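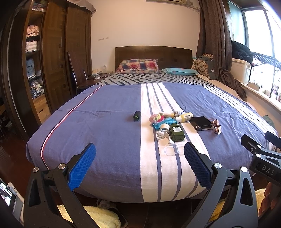

tadhg_f
What tog duvet do you all use through the summer?

Clodagh_M
4.5 tog from May to September, then back to the thick one when the heating goes on.

waldemar
Far too warm for me! I take the filling out completely and sleep under the empty cover. Pure cotton, washed at 40, dried on the line – it's lovely, and you can get two in the machine at once.

Clodagh_M
An empty cover slides off me by two in the morning, Waldemar. I need a bit of weight on my feet or I don't drop off.

embla.h
Wool! I swapped to a wool duvet in March and I can't stop going on about it. Mine's a Drollov, 134 quid, and I've used it every night since, heatwave included.

waldemar
134 for something you can't put in the wash? No thanks.

embla.h
You just air it out of the window on a dry morning. It comes back in smelling gorgeous.

tadhg_f
Two of us here and one is always freezing, so I'm tempted by separate singles. Has anyone tried that?

Clodagh_M
We have, for four years now. Best thing we ever did – get singles in different togs and put a big throw over both.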